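July 13, 2022
Dye bench, cotton trials cont.

Second go at the indigo on the Mathur cotton. Vat was sluggish first thing, greenish brown rather than yellow, so fed it more fructose and left it alone till after tea. Better. Coppery skin on top by eleven.

Dipped 9 strips. Three minutes each, out, air, back in. Pallavi S. did the rinsing. The ones scoured in soda ash took the colour evenly, the ones we only soaked overnight are patchy near the selvedge, same as last time. Not doing the lazy soak again.

Yogesh thinks the Dresonlow water is too hard and wants to try rainwater. Fine but we need to change one thing at a time or we wont know what did it.

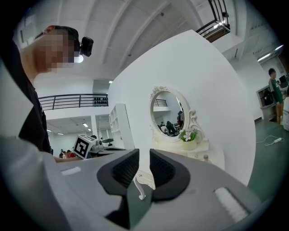
Madder

Bath kept at 60, crept up to 70 when I was on the phone to Clundo about the late alum. Colour went brownish. Strip 3 is a nice brick red, came out before the temperature climbed. Rest are dull. Keep strip 3 for the sample book, bin the others or overdye them.

Clundo say alum goes out tomorow. Have 35 g left, enough for one small test, no more. Pls don't use it for the wool.

To do
- label strips BEFORE they go in (pencil on tape washed off again)
- ask Shakuntala for her chalk amounts, she gets a much warmer red
- lightfast test, half covered, in south window, leave till August
- new pH strips
- Mamta has the good scales, get them back

Vat covered and stirred at five. Check the smell first thing before feeding it.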